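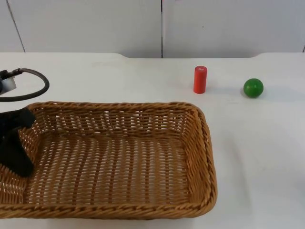 Figure 2. Wicker basket with braided rim, on the white tabletop.

Households in Litthorpe were asked where small things went at the end of the day. Of 300 replies, 200 named a basket kept on a table. Open weaves were liked less for coins and pins, which slip between the strands. 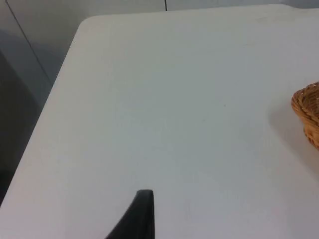
Kumudini Karunaratne disagreed, writing in August that a basket on a table only moves the mess, and that a shallow drawer does the job better. We return to drawers in the next section.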